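Unit 4: Tabletop Sorting with Two Arms
Lab handout, Vedwood section
Instructor: Harpreet Cormier

Each team gets one bench session of 40 minutes. The task is to move small household items from the table into an organizer, one item per attempt. Items differ in shape and stiffness, so a grasp tuned for a box will often fail on fruit or a tube. Set the grip force per item in the Hakim config file before the session starts.
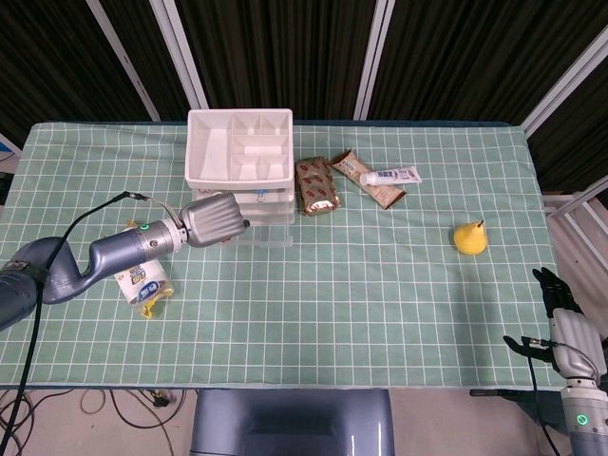

An attempt starts when the operator calls "go" and ends when the item is released or dropped. Log both times. A dropped item counts as a failed attempt even if it lands in the right compartment. Do not reposition items by hand during an attempt.

Joint states are saved to a buffer that holds up to 2000 samples. If it fills, the oldest samples are overwritten and the attempt must be repeated.

Before leaving:
Return both arms to the home pose.
Copy logs to the Fallovley drive, folder 2338.
Sign the bench sheet.

Reports are two pages, one per team. Include the failed attempts. The grading scale is unchanged from November.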